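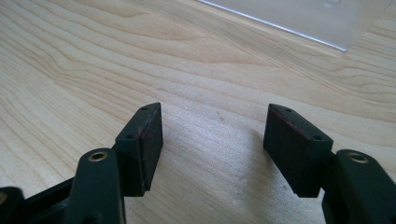 12 min read

Planning and paying for automation in a small workshop: speaker notes

(Wait for the back rows to settle. Water on the lectern. Don't start with the joke about the forklift, it went badly last time.)

Good afternoon, everybody, and thank you for coming to the session right after lunch, which I know is a sacrifice. I've been asked to talk about money. I was originally asked to talk about robots, but when I sat down with the organisers and went through what people had written on their registration forms, nearly all of the questions were about budgets, quotes, leases and how on earth you explain any of it to whoever signs the cheques. So that's what we'll do, and if there's time left at the end I'm happy to talk about the fun parts for as long as you like.

A bit of background for those who don't know us. Marnlow is a small shop. We make display stands, boxed sets and fitted trays, mostly in timber and acrylic, and most of our orders are short runs. A long run for us is 100 pieces. We are not a car plant, and I say that early on because so much of the advice out there is written for car plants, and I spent the better part of a winter reading it and feeling poor.

SLIDE: WHERE WE STARTED

What we wanted was modest. We had a bench where people picked up a part, turned it over, set it in a jig, took it out again and put it in a tray. It's fiddly and it's dull, and it was the job everyone tried to swap out of. So the idea was to get an arm with a simple two-finger gripper onto that bench and let our people get on with the finishing, where they're much better than any machine I've met.

(Ask for a show of hands here: who has a job like that at their place? Pause, let them look at each other.)

Lovely, that's most of you. Keep that job in your head while I talk, please, and try the sums on it as we go.

SLIDE: THE FIRST BUDGET, WHICH WAS WRONG

I'm going to show you our first budget, and I'd ask you to be kind. It had 4 lines on it. Arm, gripper, installation, training. I was quite proud of it. I'd rounded everything up and I thought I was being very grown-up and cautious.

When we closed the books on the project the arm itself had come to less than half of what we spent. I'd like you to write that down, if you write anything down today. The rest went on all the things that sit near the arm, under the arm, and between the fingers of the arm. A stand heavy enough that it didn't wobble. Guarding. An electrician, twice. A new bench top, because the old one had a dip in the middle that a person corrects for without thinking and a machine does not. Pads. Fasteners. Somebody's time, and then a lot more of somebody's time.

(Don't rush this bit. People photograph this slide.)

So the second version of the budget, the one I'd hand you now, has a heading for each of these:

The arm and its controller
The gripper and everything that wears out on it
The bench, the stand and the lighting
Guarding and the safety assessment
Power, air and network
Parts to practise on, which you will ruin
Hours, your own people's, at their real cost
Support after the first year
A lump for whatever you've forgotten

On that last one, I've heard people argue for all kinds of percentages. I put in what I could defend and then asked for a little more, and we used all of it by December.

SLIDE: WEARING PARTS

Let me spend a few minutes on the gripper, because it's the smallest item on the quote and it's the one I get the most emails about.

If you're looking at a two-finger gripper, the fingers might be good for years. The pads are another story. The pad is the bit that touches your work, usually some kind of rubber or foam facing on a block, and it scuffs and goes shiny and picks up dust like the sole of a shoe. We bought one spare pair with ours. One! I remember thinking it was generous of me. We now keep 7 pairs in a drawer with a label on the front, and when it gets down to the last couple, whoever takes them out is supposed to reorder. They sometimes do.

Questions I'd put to any supplier about pads, before you talk price at all:

How are they held on, and can my people change them with a tool we already own?
Can I buy the facing material by itself, or do I have to buy the whole block every time?
What's the delivery time on a pair, from order to my door?
Will you still be selling this shape when I need my tenth set?

Those might sound like fussy questions. I can tell you that we had two quotes side by side, one from Havik and one from Billach, and on the front page they were close enough that it didn't matter. It was the answers on spares that settled it for us. Havik sent back a proper list with a price against every item, down to the screws. The other quote had a single line that said consumables would be "available on request", and I've learned to get a bit nervous around that phrase. I'm not saying it's a bad firm, mind you. They were very pleasant and the coffee was excellent.

SLIDE: DO A TRIAL BY HAND FIRST

Now, my favourite piece of advice, and it costs next to nothing compared with the rest. Before you commit to an arm, get hold of a gripper you can work by hand and spend some time at your own bench with it. Your real table, your real parts, the light you've really got.

We did this with a clear acrylic sheet on a pale timber bench, and it taught us more than two sales visits had. Sheet lying flat on a table is a rotten thing to pick up with two fingers. You know this, of course, you've all tried to get a ruler off a desk, but you forget it when there's a glossy brochure in front of you. Your hand slides the sheet to the edge, or gets a fingernail under it, and you never notice you've done it. Two square pads can't do that without help. Then there's the matter of seeing it. Clear sheet on pale timber nearly vanishes except for the cut edge, so if you've put money aside for a camera to find the part, you had better ask what it does with something you can see straight through.

What came out of those afternoons was a change to the plan. We added a small raised fixture so the sheet sits with one side proud, and we moved a lamp. The fixture was made in-house from offcuts. If we'd found that out after the arm was bolted down, we'd have been paying an installer by the hour to stand and watch us scratch our heads.

(If anybody asks: yes, suction is an option for sheet, and a good one. We handle timber parts on the same bench and didn't want to be swapping tools. Mention that it would have been a different budget. Don't get drawn into the suction debate, it ate the whole question time last year.)

SLIDE: BUY, LEASE OR BORROW

There are three ways in, and I've got friends who've been happy with each.

Buying outright suits you if the job is steady and you've got the cash sitting there. You own it, you can move it around, you can drill holes in the stand. Do ask your accountant how it'll be written down over the years, and ask before you sign.

Leasing is what we did for the arm. We bought the gripper and the bench gear and leased the expensive part. It kept the monthly figure at something I could explain in one sentence, and that mattered a great deal at our place. Read the part on return condition, though, and read it slowly. Ours had a paragraph on cosmetic wear that I would have argued with if I'd got to it in time.

Borrowing or short hire is the one I'd look at harder if I were starting over. Watkins, the hire yard we use for our lifting gear, has begun keeping a couple of small arms, and a month's hire would have answered several questions that I paid to have answered in other ways.

SLIDE: MAKING THE CASE

A word on the payback sum, as you'll be asked for one. Please don't build it on the machine running every hour of the day. I've seen those spreadsheets and I've written one. We planned on the cell doing useful work for 70 per cent of the shift, and in the early months even that was cheerful. Changeovers eat time. Somebody leaves a tray in the wrong place. A batch of timber turns up a hair thicker than the last and everything needs a nudge.

Put your people's hours in at full cost, too. I left mine out of the first draft because I'm on salary and it felt free. It wasn't free, I was at that bench until the cleaners came in, and there were quotes for customers that went out late on account of it.

And talk to the people who do the job now, early, before there's a number on paper. Ours had the best ideas about the layout by a long way. They also knew that the power point behind the bench trips if you run the kettle on the same circuit, and you won't find that in anyone's site survey.

SLIDE: TIMING

Order the long-lead items first. For us that was the guarding, which surprised me, as I'd been fretting over the arm. Try to have the bench finished and level before anything is delivered. Book the electrician for two visits from the outset, and if you only need one you can buy everybody a nice lunch.

Leave a gap between installation and your busy season, as big a gap as you can bear. We didn't leave enough, and for a while we had the new cell and the old manual bench going side by side with the same people running between them.

(Check the clock. If past 2:30, skip the next part and go to questions.)

SLIDE: WHAT I'D SPEND MORE ON, WHAT I'D SPEND LESS ON

More on lighting, spares, a sturdy stand and practice parts. More on training a second person, so that the first one can take a holiday.

Less on software extras. We paid for a reporting package that sends me a chart every morning, and I'm afraid I look at it the way I look at the weather in other cities. Less on the fancy trolley, too. It's very handsome and it lives in the corridor.

I've left copies of the longer budget sheet on the table by the door, with the headings filled in and the figures blank so you can put your own in. Take one for a colleague if you like. Right, who's got the first question? And could you say it nice and loud, please, as the fan above me is going and I'll only hear half of it.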